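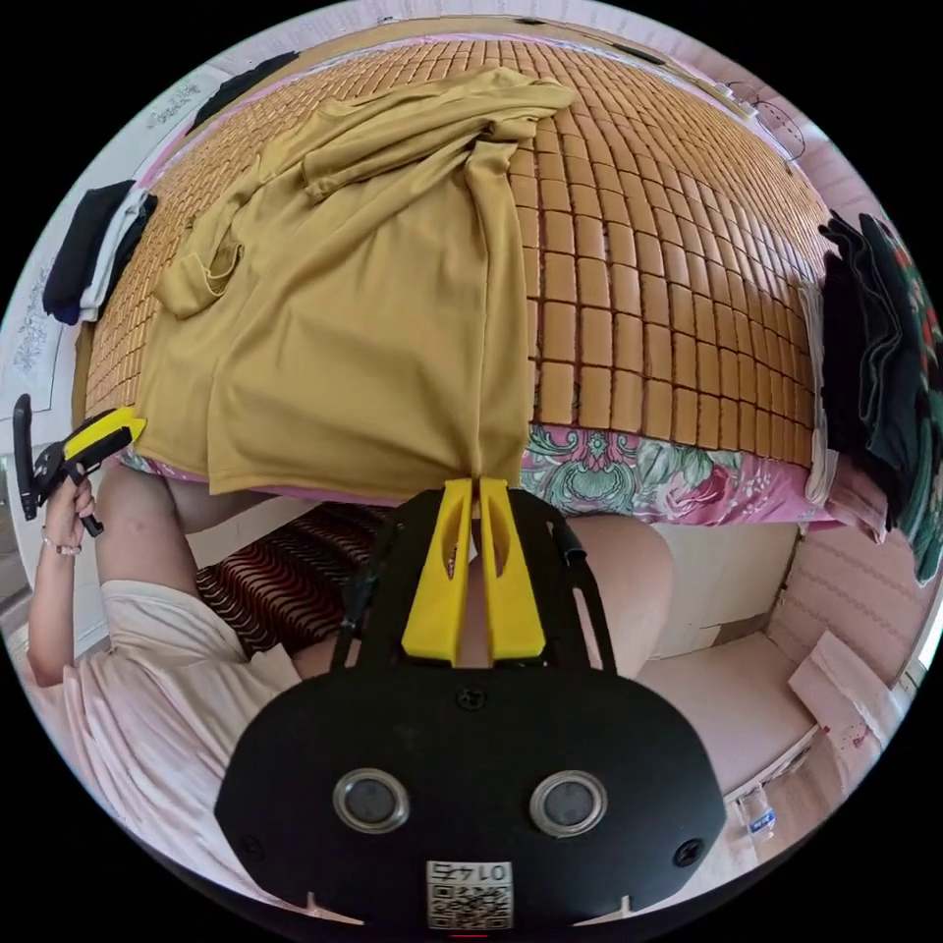

Danai Politis says I should stop fiddling with the bake quality and look at my UVs, and that the dark lines along my walls have nothing to do with the lights. Is that right?

Some background. I'm building my first proper walkable level in Wokach (an old train station with a big glass roof, I'm so excited about this one!) and I've been baking the lighting with the Didholm plugin. The light itself is gorgeous. Late afternoon sun through the roof, long warm streaks on the floor, everything I wanted. But wherever two wall pieces meet there's a thin dark seam running from floor to ceiling, and on the curved ticket office it looks like somebody traced every panel with a pencil.

What I've done so far: turned the bake up from Medium to High, turned on the denoiser, moved the sun. High made the seams sharper, if anything. The lightmaps for the level now come to 352 MB, and my poor machine sounds like a hair dryer for the whole bake. I'm using the modular wall kit from Stiltley, straight out of the download, plus some pieces I modeled myself. The seams show up on both.

Would love to get this fixed before I show it to people in May. Thanks in advance, this place has taught me so much already!

marbleloop

Athanasiadis

Danai is right, and it's a really satisfying thing to fix! You have light bleeding (well, darkness bleeding) between UV islands. Every piece needs a second UV set just for the lightmap, where nothing overlaps and there's a bit of empty space around each island. If two islands sit too close together, a pixel on the border picks up color from its neighbor, and if that neighbor is the underside of a wall you get a black line.

Do one wall first and bake it alone before you touch the rest:

1. Open the mesh in your modeling program and look at the second UV channel. Lots of kits leave it blank or just copy the first one into it, and then Didholm will happily bake onto overlapping UVs without a warning.

2. Unwrap into that channel with no overlaps and no mirrored halves. For flat walls, line the edges up straight with the pixel grid. Slanted edges are where you get that staircase look.

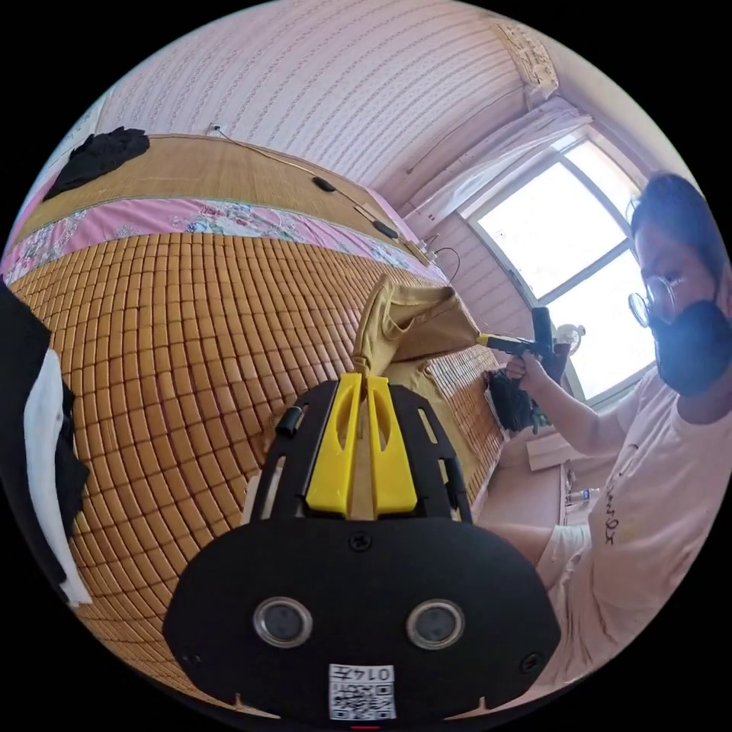
3. Set the padding between islands to two pixels at the resolution you're going to bake at. People forget that last part. Padding that's fine on a large map shrinks to nothing when you bake the same mesh on a small one.

4. Re-import, put the bake back on Medium, and run it. You don't need High to check for seams, and you'll get your answer so much sooner.

5. For the curved ticket office, unwrap the curve as one strip if you can. Each cut you leave in it is another place for a line to appear.

If a faint line is still there after all that, look for the Stitch Seams box in the Didholm panel. It's off by default. I love that little box, but it only cleans up small differences and won't rescue bad UVs.

pepperkiln

Just buy more memory and bake on Ultra, worked for me

Athanasiadis

Ultra does hide it on small props, true, but on a wall seen up close the line will still be there, only thinner. I'd do the UVs first.

marbleloop

IT WORKED!! The Stiltley walls had nothing in the second channel, just as you guessed. I redid those and the seams are gone, totally gone, and I'm back on Medium. Lightmaps are down to 330 MB too, which I wasn't expecting. The ticket office still has one faint line behind the door, where my strip closes up, so I've pushed a bench in front of it for now and I'll try Stitch Seams tonight. Thank you both, and thank you Danai!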